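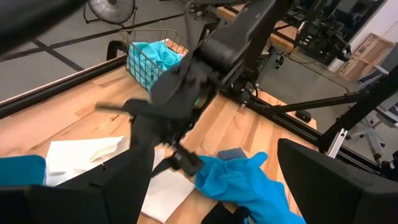

Laundry pile, mid-run, from the left wrist. The turquoise one is in the basket, the rest are still out on the wood.

2022-09-22

Okay, I am writing this with my shoes off and my feet on the radiator, so forgive the wandering. I promised myself I would keep this diary going through the whole cloth study and then I skipped most of August, so I'm going to try to catch up on where my head is before I lose it all again.

The question has been the same since spring: when a two-armed robot is learning to sort a heap of fabric, does it help to give it the wrist views, or does the overhead view do the job by itself? Damián Palacios (my desk neighbor and the only person who reads my drafts without being asked) has been betting on overhead since the beginning. His argument is that a wrist view is mostly gripper fingers and tabletop, and then you move a little and it's a completely different picture, so how is a policy supposed to learn anything steady from that? I have been on the wrist side, mostly from stubbornness and from one paper talk I saw in Wostum that I can't even find my notes for.

So today we finally had both policies trained on the same demonstrations, all 1880 of them, and we ran them back to back. Same pile of cloths, same basket, 40 trials each. I did the resets and Damián did the scoring so that I couldn't be nice to my own idea. My knees hate me. There is a special kind of tired you get from crumpling the same rags over and over and trying to crumple them in a way that's fair!

And the wrist policy won! By more than I dared hope, too. I don't want to write the percentages in here until we've gone through the videos a second time, but the gap was wide enough that Damián stopped making his little humming noise halfway through and just wrote things down.

What I keep thinking about is where the gap came from. Both policies did fine on a cloth lying off by itself. Where overhead fell apart was the overlaps, the blue on top of the black especially. From up high that bit of black is barely a sliver and the policy would close on both layers and carry them off together like a sandwich. With the wrist view it would come down, hesitate, shift sideways a little, and then pinch only the top layer. That little sideways shift! We never told it to do that. I went back through some of the demonstrations at lunch and yes, the people driving the arms do it too, a tiny nudge right before closing, and I had watched hundreds of those without once noticing.

I had the wrist stills open all afternoon and I think they're changing how I picture the problem. The other arm is right in the middle of the view half the time, and I'd been treating that as a nuisance, something to mask out. But it tells the policy where its partner is. There's one where the arm is hanging over the table with black fabric draped down right in front of the white cloth, and if you masked the arm you'd be throwing away the most useful thing in there. I said this to Damián and he said "or it's memorizing the table," and, well, fair. It's a very recognizable table. We've never moved anything, and the policy might be leaning on the stripes in the wood for all I know.

So that's the next test. We'll cover the tabletop with a plain sheet and see whether the gap survives, and then swap which side the basket is on. If it drops to nothing I will be sad for an evening and then I'll have a different paper. The group in Lallcombe offered to run our policy on their setup as well, and they have a totally different surface, but that means packing up all the calibration files and writing instructions a stranger could follow, and I would rather do 40 more resets.

Bad things, to be balanced: 2 of the wrist runs I want to throw out and I'm not allowed to. In both of them the arms reached for the same cloth and just sat there, neither one letting go, until I hit stop. They count as failures. Damián already wrote them in pen. I think it's a timing thing between the two sides and I have a hunch about the action chunks being too long, but it was late and my hunches after six o'clock are not to be trusted.

Also the white cloth is giving everybody trouble, people included. It catches the light in the folds and then the edges kind of vanish. Need to look at exposure. Need to ask Hidayat for the old settings, or whoever at Mundov has them now.

Soup for dinner, from a can. I folded my own laundry when I got home and caught myself doing the nudge with each sock – over a bit, then pinch. Tomorrow: find the plain sheet, email Lallcombe, shorten the chunks on a copy and NOT on the main branch.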